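February 2020

I've been reading up on Mount Ullon again ahead of the trip in March, and I wanted to get my notes down in one place before I forget which bits came from where.

Ullon is a shield volcano, 2,152 metres at the highest point of the rim. From the coast road at Celtilport it doesn't look like much. The slopes are so gentle that you can drive most of an hour uphill and only notice when your ears pop. The lava that built it was runny basalt, and it spread a long way before it set, so the mountain is very wide for its height.

The top is a caldera called the Pagano, which has a flat floor of grey ash and a small lake at the northern end. The walls are layered, dark lava with bands of rusty red between. The red bands are old soil that got baked when the next flow went over it. I didn't know that on my first visit and walked straight past them.

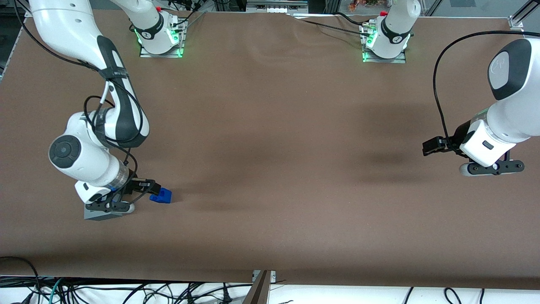 *White arms over the brown tabletop.*

The younger vent is Elter, on the eastern flank. It's a cinder cone, steep and loose, and it sits well below the main rim. The track up has been rerouted since I was last there. The old one went straight up the scree and you lost half a step for every one you took. The new one zigzags up the south side and is 35 minutes longer according to the park sign, but I'll take that over another pair of ruined boots.

There are 2 lava tubes open to walkers near the base of Elter. The lower one is short and you can stand up the whole way through. The upper one has a low section in the middle where you have to crouch, and the floor is rough. Bring a proper torch and a spare. A phone light is no good in there because the black walls soak it up.

The topo map I ordered has the cone in more detail than the park brochure, and it marks the edges of the newer flows in a darker colour. I want to follow one of those edges down to the coast if the weather holds. The guidebook says the water tank at the Pagano hut can't be relied on at the end of summer, so I'll be carrying all of mine.

Still to sort out: the hut booking, gas for the stove, and whether the gate on the eastern road is locked overnight.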